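Rulier (stablecoin)

Rulier is a stablecoin, meaning a digital coin meant to hold a steady price, and I've been keeping this entry up to date for as long as I've had a small pot of it myself. 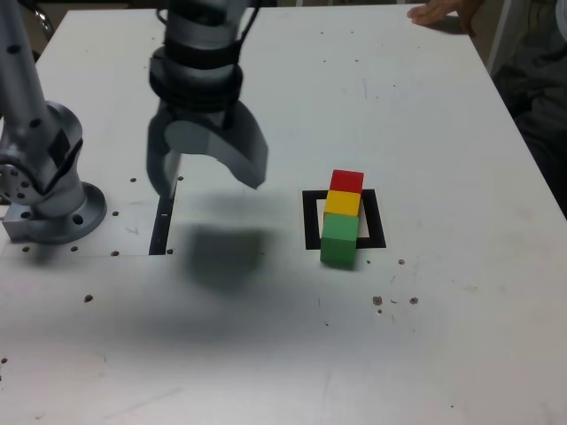 A reader wrote in to say that "steady" is too kind a word for any coin, and that I ought to mention the wobble in March before I get to anything else. Fair enough! In March the price slipped to 67 pence for part of an afternoon, and it was back near a pound by 9 in the evening. I didn't sell, mostly as I was on a train.

Background

Rulier is issued by Pokbridge, a payments firm that began with prepaid cards and moved into crypto later on. Each coin is supposed to be matched by a pound held in reserve. By the firm's own account 70 per cent of that reserve sits in short-term government debt and the rest in ordinary bank deposits (I'd love to know which banks, but the reports don't say).

How it works

You buy coins through the Pokbridge app or on Malari, the exchange where most of the trading goes on. Cashing out through the app costs 2 per cent, which I think is steep — Malari is usually cheaper, though you have to find a buyer there and the queue can be slow at weekends. Coins can be sent to any wallet that supports the network. Do check the address twice, as there's no way of calling a payment back.

Use in shops

This is the part I like best. Around 2,193 shops and market stalls take Rulier, a lot of them in and near Tambunan, where Pokbridge ran its first trial. Stallholders get a printed code, the customer scans it, and the money lands in the stall's wallet in a few seconds. Larger shops mostly swap it for cash at the end of the day.

Criticism

The usual complaint is about the reserve reports, which come out every three months and are rather thin. People also grumble that Pokbridge can freeze a wallet, and the terms do allow it, though I've not come across a case myself. Holders earn no interest either — the firm keeps what the reserve brings in.

See also

Stablecoin
Digital wallet
Malari (exchange)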